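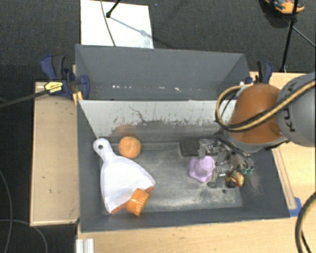

Who Picks Up the Orange Thing?

If you have ever been told to tidy your room, you already know the job. There is a bin. There is stuff in the bin. Somebody has to reach in, take hold of one thing and put it where it belongs. At the Halliday sorting shop, that somebody used to be a person all day long. These days a robot arm does a lot of the reaching.

A dustpan, something round and orange, a pale purple thing with a scalloped edge. You could grab any of them while thinking about lunch. A robot arm can't think about lunch, but it does have to work out where each object starts and stops, and where to put its metal fingers. A dustpan is flat and wide. A ball rolls off when you poke it. Grown-ups have spent years on this problem, which your baby cousin solved with a spoon.

So what happened to the people?

Pendo Gachanja used to pick things out of bins for a whole shift. Her back had opinions about that. Now she looks after the arm. When it gets stuck, she stops it, sorts out the muddle and starts it again. She also decides what to do with objects it can't figure out, and there are plenty of those.

She likes the new job more, mostly. She had to spend 11 days learning it, and there was a test at the end (grown-ups get those too, sorry). She also says it is a bit quieter. When the picking was done by hand, people stood side by side and talked. The arm has never once asked about her weekend.

Not everybody stayed in the sorting room. Two of the pickers moved to the packing tables, and two went to drive the delivery vans. Changes like that can be good news or bad news, depending on whether you like vans. At Halliday the workers asked to be told early what was coming, and they got to say what they thought. Some of it was rude. Some of it was useful — the arm now goes slower when a new kind of object comes in, and that was a picker's idea.

Words to know

Automation: getting a machine to do a job, or part of one.
Gripper: the hand on the end of a robot arm.
Shift: the hours a person works in one go.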